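Skerora Tabletop Pack, build 364: review
Reviewed by Carol Wragg
Filed under: simulation, grasping, test tools

Verdict in short: good scenes, quick to set up, and a grasp status signal that can't be trusted. If you only want rendered tabletop data, buy it. If you plan to use its success flags to decide when an arm controller is ready for hardware, wait for the fix or write your own check.

What it is

The Tabletop Pack is an add-on for the Skerora simulator, sold by Tostisholm. You get a set of furnished rooms with a table, a robot arm mounted beside it, household clutter, and a list of pick-and-place tasks with scoring built in. The clutter can be shuffled, the lighting can be changed, and the camera positions are yours to set. I used it with the single-arm license and the standard two-finger gripper.

I test arm controllers for Derncombe, a small shop that sets up benchtop handling cells. We had been building our own scenes by hand and they looked like it. The pack was supposed to save us that work, and on that count it did.

Installation

The download is large and the installer doesn't say how large until you have started. After that it was uneventful. The license key goes into a text file, the file has to be in the simulator's own folder and not in your home folder, and the manual gives the wrong one. I found the right location in the startup log.

The first scene loaded without changes. Camera settings are kept in one file per scene, so moving a camera means editing a file and reloading. There is a preview window, but it doesn't save what you do in it. I lost a set of camera positions that way before I read the note at the bottom of the page.

The scenes

These are better than I expected for the price. Wood grain, plants, chairs and wall colors give a vision model something to deal with besides a gray floor. The objects are the right kind of awkward too. I spent most of my time on a task with a small, lumpy beige piece that has to be picked up and set down on a dark mat. It has no flat sides, so the fingers meet it differently each time depending on how it landed. A cube would have hidden the problem I describe further down.

Dark objects on dark wood are hard to pick out in the dimmer lighting presets. I count that as a good thing in test data, but you should know about it if your detector was tuned in a bright lab. The presets are named by letter, with no hint of what each one does, so make your own notes.

Shadows under held objects are soft and faint. If you rely on them to judge height, you'll want to turn up the shadow setting.

The fault

Every task in the pack reports a grasp status. It has two values, held and open. The task scorer reads this status when it decides whether a run succeeded: the piece must be held, moved over the mat, and then released. A controller can read it as well, and ours does, because the same signal exists on the cells we install.

In build 364 the status goes to held when the fingers close on something. It doesn't go back to open if the object then slips out. It stays at held until the controller sends an open command. If the piece falls halfway across the table, the arm carries on to the mat with nothing in the gripper, the controller sends open, and the scorer logs a clean release.

The scorer should catch this by checking where the object ended up. It does make that check, but only against a wide area around the mat, and only in the direction along the table. A piece that drops on the near side of the mat can pass.

I ran the beige piece task 300 times overnight with random starting poses and then compared the log with the object's final position, which the simulator records separately. In 29 runs the log said success and the piece was not on the mat. I replayed all of those. Every one had the same pattern: fingers close, status goes to held, piece slips during the lift or the sideways move, status stays at held.
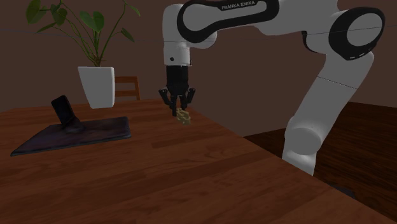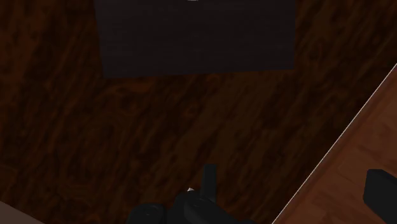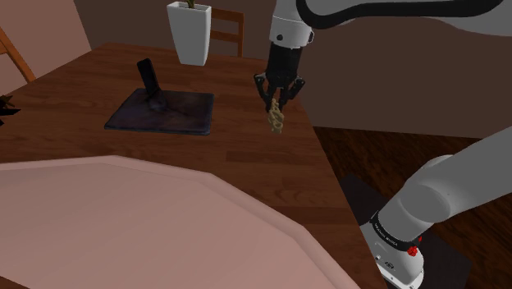
Does the fault affect recorded images as well as the success log?
The images are rendered correctly; only the grasp status and the task result stored with them are wrong, so any labels built from those two fields need to be checked.

Why it matters off the screen

A wrong number in a log is an annoyance. My concern is with people who tune on it. Our controller has a setting for grip force and another for how quickly the arm moves once it has something. I let our tuning script adjust both against the pack's success score, the way we normally would. The script pushed the travel speed up and the grip force down, since the score didn't punish drops very much. By the end of the night it was recommending a travel speed well above anything I would run near a person.

That setting never went to a real arm. I saw it in the morning and stopped there. In a shop where results go straight from simulation to the bench, it could have been loaded, and the first sign would have been an object leaving the gripper at speed. With a soft piece that's a mess on the floor. With a metal part or a glass vial it's an injury.

The second risk is less dramatic. A controller that has learned to believe held will go on believing it. On hardware, a grasp signal that clears properly will then produce a state the controller has hardly met, in the middle of a move. Ours handles it by stopping, but only because we wrote that stop in years ago for another reason. I would check what yours does before anything else.

Working around it

There are three parts to what I did, and none of them took long.

First, ignore the status field and read finger width. The pack publishes finger width on every step and it is accurate. When the piece slips, the fingers close the rest of the way and the width drops. I treat any sudden drop after a grasp as a loss. Thin objects need their own threshold, and for very thin ones this won't work at all.

Second, compare object position with gripper position. The simulator gives both. If the distance between them changes by more than 7 mm during a carry, I mark the run as a slip. You can't do this on a real arm, so keep it in the scorer and don't let the controller see it.

Third, replace the placement check. The scorer is a short script and can be edited. I tightened the area to the mat itself and checked both directions. Save your copy somewhere else, because the updater overwrites the tasks folder without asking.

With those changes I ran the task again and every logged success matched the final position. The score went down, as it should have. The tuning script also came back with a sensible travel speed.

Support

I reported the fault to Tostisholm through the form on their site, with the logs and replays attached. The first reply asked me to reinstall. The second came from someone who had clearly opened the replays, and it confirmed that the status is set by the close command plus contact and is never rechecked. They said contact is to be checked on every step in a later build. They gave no date when I asked. The known issues page had not been updated when I finished this review in November, and I think it should have been. Other buyers are using the same score.

A user on the Khunthong forum had described the same thing months earlier, with a different object and an older build, and got no answer from the company there. It's worth searching that forum before you start. There is also a thread on the license folder problem.

Other complaints

The emergency stop event in the pack freezes the arm instantly. Real arms take some distance to stop. If you use the pack to check clearances, add your own stopping distance.

Collisions between the arm and the furniture are reported, but collisions between a held object and the furniture are not. I had the piece pass through the corner of a planter with nothing in the log.

Random seeds are saved with each run, and replays match the originals. I mention it here because so many packs get it wrong, and without it I couldn't have traced the fault.

Who should buy it

Teams collecting images for detection or pose work will get good value and won't touch the faulty part. Teaching labs would be fine with it too, as long as whoever runs the course swaps in a corrected scorer first.

Anyone tuning motion or grip settings should leave it alone until the status is fixed, or be ready to do the three steps above and keep doing them after each update. Keep a speed limit in the real controller that the simulation results can't change, whichever simulator you use.

Scenes and rendering: very good
Setup: fair
Documentation: poor in places
Task scoring in build 364: not usable as shipped
Support: slow, then competent

I'm keeping our license. I'll rerun the same task with the same seeds when the next build is out and add the results to this page.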